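Tue 13 November

Finish tests, oak panels, continued from the June batch

Rub machine stopped overnight with 2,089 on the counter. Not a fault. The felt had gone through its backing and the arm was dragging bare metal on the panel, so the cutout did what it is for. Annoying, as I wanted a full run on the Wulmont to set against what's on the can, and what's on the can is "withstands more than 3,000 wipes". I don't know what a wipe is. Neither does the data sheet, which gives no load, no cloth, no wetness and no word on what counts as withstanding.

So the panel came off short of the claimed number. It looks as follows under the raking lamp: dull track down the middle, sheen clearly lower than on either side, grain slightly raised at the turnaround ends. Color unchanged as far as I can tell. Water drop on the track sits up for a bit and then flattens. Water drop off the track sits up and stays. I'd call that worn. A salesman would call it "mellowed", and did, on the phone.

But I can't say where the metal started touching. Could be the last few strokes, could be the last few hundred. The ends are worse than the middle, and the ends are always worse on this machine because the arm pauses there. I'm writing the run off as a failure of the felt and not using it against Wulmont. I'm not using it in their favor either. Gonzalo has already put it on the whiteboard as "nearly 2,100, good result", and I've rubbed it out.

Rerun needed with new felt and a check partway through. Glue the felt this time, don't trust the sticky back.

Heat

Two panels of each finish. Both finishes applied the same way, two coats by rag, buffed, left standing on edge in the side room. Mug of water just off the boil, 15 minutes, lift, wipe, look right away and then again after lunch.

Wulmont panel A: faint white ring, mostly gone after lunch. 
Wulmont panel B: stronger ring, still there after lunch. 
Navholm panel A: no ring I could find. 
Navholm panel B: ring, broken, on one side only.

If I'd done one panel of each and picked the right pair I could have proved anything I liked. That's most of what I think about the comparison charts that get sent round. One panel each, a winner, a photo of the winner with a lemon next to it.

Reasons the B panels might differ from the A panels, as far as I can think of them. They came from a different board. That board was flatsawn and the other was close to quartered. They were coated after the A panels, from the same can, with the rag getting heavier the whole time. They stood nearer the door. The mug has a foot ring that isn't flat, and I turned it without thinking about it between tests. I'd want all of those pinned down before saying anything about chemistry.

The moisture question

Devex meter gave the B board a higher reading than the A board, not by a lot. I then took the meter to the same spot again and got a different figure, and to a spot a hand's width over and got a third. The spread on one board is as wide as the gap between the two boards. So the meter is telling me that both boards are dry enough to work, which I could have guessed, and nothing else. I've stopped writing its readings down to the decimal. It shows a decimal, but that doesn't oblige me to believe it.

Somebody will ask why we don't oven dry an offcut and do it right. Fine. The offcuts from the B board are in the blue bin, assuming they haven't gone to Rowbotham's for the stove.

Cure time

This is the part I care about, as it's the one that costs money. Both cans say the finish is "fully cured" after a stated wait at room temperature. Both companies' people, asked by phone, gave a longer wait than the can does. The Wulmont man gave one answer at the start of the call and a longer one at the end, once I'd said the word "ring".

What we can measure here is poor. Thumbnail: useless, mine is softer than Gonzalo's. Smell: still there on both, weaker on the Navholm, but the Navholm smells of orange peel to begin with, and I think they put that in so people will stop sniffing for the other thing. Rag test with mineral spirits: slight color on the rag from all four panels, including the ones well past the printed time. So either they aren't cured, or a cured film of this type still gives a bit up to spirits, and I don't know which. I would need an old piece to compare. There's the test board from June with the early Navholm on it. It was under a leaking window for part of the summer, though, so it isn't a fair witness.

Note to whoever is reading this for the Rowbotham job: do NOT quote a cure date from this page. There isn't one here.

What Rowbotham's want

They want a sentence for the care card that goes out with each table. The draft they sent says the top is "heat safe, stain proof and maintenance free". I've crossed out all of it. An oiled oak top marks, and then you fix it, and the fixing is easy, and that's the argument for using oil at all. If they want it never to mark they should spray it with something hard and accept that when it does go it goes in flakes.

Gonzalo's view is that people don't read the card. Probably so. They do find it again when they want to complain.

I tried a version: use a mat under anything hot, wipe up spills soon, re-oil when water stops beading. The last bit I'm unsure of. Beading is a measure of how the very top surface feels about water, and a smear of furniture wax will make a worn-out panel bead like a new car. I did that this morning on the worn track to check, and it beaded beautifully. Same dull stripe underneath. Anyone demonstrating a finish with an eye dropper should be asked what they wiped it with first.

Stains

Red wine, black coffee, mustard, vinegar, on all four, under watch glasses so they didn't dry out. Left through the afternoon.

Wine: shadow on both B panels, nothing on A. 
Coffee: nothing on any. 
Mustard: yellow on everything. Mustard always wins. 
Vinegar: nothing I could see, though on Wulmont B there's a gray speck near the edge of the spot. I think it's iron from the steel wool we're not supposed to be using in here. Somebody is using it. I've found bits of it in the rag tin as well.

The A and B split is showing up again, and it's showing up across both brands. That's the most solid thing I have. Board and application are mattering more than which can it came from, at least on these four panels. I'd like to see it on more before I say so outside this notebook. It's an inconvenient result for everybody who sells cans and a fairly inconvenient one for us, because Rowbotham's are paying us to choose one.

Use and abuse

The rub machine bothers me more the longer I work with it. It goes back and forth on one line with one load, and no tabletop was ever worn like that. Tables get crockery slid over them, and grit under the crockery, and a damp thing left standing while somebody answers the door. Unglazed foot rings are the worst of it in my opinion, worse than any cloth, and there's no foot ring in any published test I can find. A tray spreads the load and saves the top from the plate, until a crumb of something gets under the tray and then it works like sandpaper on a block.
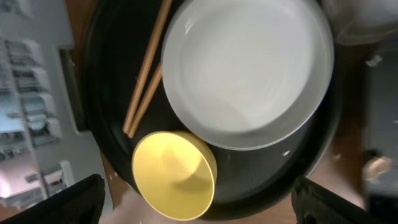 Denise Bellamy, reading over the heat section, says I'm being harder on the cans than on my own method. Her point is that if the mug foot isn't flat and the rag was heavier on the second pair, then the A and B split is simply my sloppiness with a letter on it, and I shouldn't be calling it the most solid thing I have. She'd also throw out the wine result, as the watch glass on Wulmont B was chipped and could have leaked air. She wants the order of coating shuffled, the panels numbered on the back by someone who isn't me, and the person judging the rings kept away from the list.

I'll take the shuffling and the blind numbering. I don't accept the watch glass: both B panels took the wine, and only one glass had a chip. On "most solid" I've left the words in above so it's plain what I thought at the time, but she's right that I can't pull the board apart from the application with what I have. I wrote that they both matter. I only know that something does.

Where we don't agree is whether it's worth doing at all. Denise thinks a larger run would separate the two brands. I think a larger run will give us a small difference that we'll be tempted to call a big one, as we've paid for the boards by then. Agreed to do it on scrap.

To do

Cut new panels, all from one board if there's one wide enough. If not, split every board between both finishes so each gets some of each. 
Weigh the rag before and after every panel. Should have been doing this since June. 
Find a flat-bottomed steel beaker for the heat test and retire the mug. 
New felt, glued. Stop and look at it well before it gets to where it died last time. 
Foot ring rig: a weighted saucer on a string would do to begin with. Gonzalo says he can make something off the old scroll saw. Let him. 
Get the B offcuts out of the blue bin tonight. 
Write to Wulmont and ask in writing what a wipe is. 
Tell Rowbotham's the care card will be late and that "stain proof" isn't coming back.

Lamp in the side room left on for the cure panels, please don't turn it off.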